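Sakbridge Open Day
By Gilmar Miranda
October 22, 2019
14 shares | 2 comments

The Sakbridge Open Day is a yearly event at which the Prorum workshop opens its doors and lets visitors watch its robots at everyday chores. It began as a small June gathering for neighbours, and has grown into a rather well-loved afternoon, with tea.

The key board

The best-known demonstration is the hanging of keys on a wall board, devised by I-seul Ryu and still a great favourite with families. A two-armed robot works at a light grey board with a row of four white hooks, the key ring held in its right gripper. 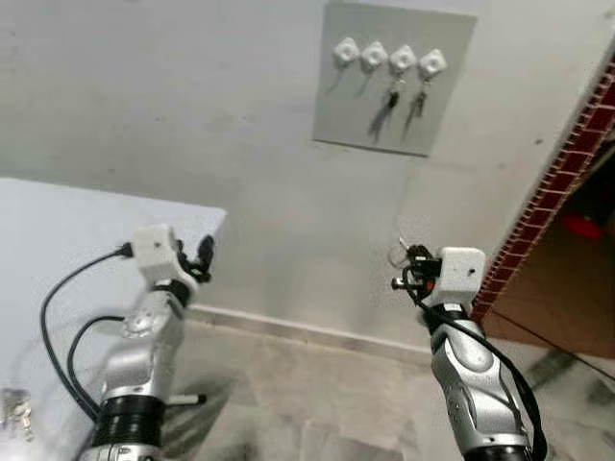 The gripper

Visitors are warmly encouraged to look closely at the fingers, which meet at their tips and can pinch something as slight as a sliver of metal (children do love this part!).

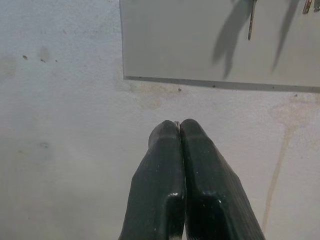
Visiting

Entry is free, and talks by Liviu Gavrilă last 60 minutes, questions included.

Comments (2)

Tae-yang: Took my dad, lovely day.

Ro-un Ham: Is there parking?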